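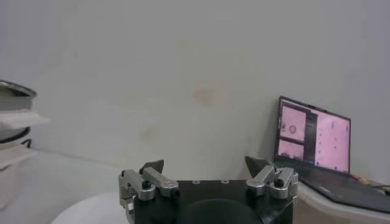
3.2 Stain reports and what tenants call them

Damp complaints are hard to compare between buildings because people use different words for the same mark. One tenant writes "leak", the next writes "mold", a third just says the wall is dirty. We took 1485 written complaints from the housing office in Woltoma and sorted them by the first word used for the mark, then by what the repair crew wrote down afterward. Figure 1 has the kind of wall most of the complaints are about, plain off-white paint with a blotchy orange-tan patch that has soft edges, and a fainter yellowish one lower down to the left. The second kind of mark hardly ever gets reported. Tenants mention the dark patch and stop there. Crews, in turn, tend to write up only what the tenant mentioned, so the faint marks drop out of the record twice.

Figure 1. Interior wall with two discolorations, one clearly visible, one faint.

Coding was done by two readers (Acuña and Raju) working from the same word list. First pass in April, second pass after the list was cut down. They disagreed mostly on "spot" versus "patch", which we ended up merging. Disagreements on cause were settled by Cabral, who had not seen the tenant's wording. Complaints with no description of the mark at all were kept in the count but left out of Table 2.

The words used by tenants did not line up well with cause. "Leak" was the most common first word, and it was used for rain coming in at the window head, for plumbing, for condensation, and in a few cases for old stains that had been painted over and had come back through. "Mold" was used more narrowly, mainly for black marks in corners and behind furniture. Color words were the surprise. Where a tenant gave a color, the crew's note on cause was more specific – it named a pipe, a joint, a section of roof – and the job was closed with fewer return visits. We don't think the color itself tells the crew much. More likely a tenant who bothers to write "orange" or "brown" also writes where it is and when it started, and that is what helps.

Color on its own is a weak guide. Tan and orange marks can come from rust, from tannin in timber, from smoke film picked up by water running down the paint, and probably other things we didn't look at. Rowlands raised this early on and we agree with her. No attempt is made here to read cause from a picture, and no cause is given for the marks in Figure 1.

Follow-up interviews. We spoke to 33 tenants, all in the Drisura blocks. Short talks, mostly by phone, evenings after 6. We asked what they had noticed first and what they put in the complaint. Several had seen a pale mark months before the one they reported and had not thought it worth a call. One said she was waiting for it to "turn into something". Others had called about a pale mark once before, been told to keep an eye on it, and not called again.

This matters for the counts in section 4. If pale marks are under-reported then the start dates in the housing office file are late, perhaps by a lot, and any estimate of how long a wall stays damp befor repair is too short. We have no good way to correct for it with the data we have. Laur suggested a yearly walk-through with the same word list – cheap, dull, and it would catch most of them. Costs for that are in the appendix.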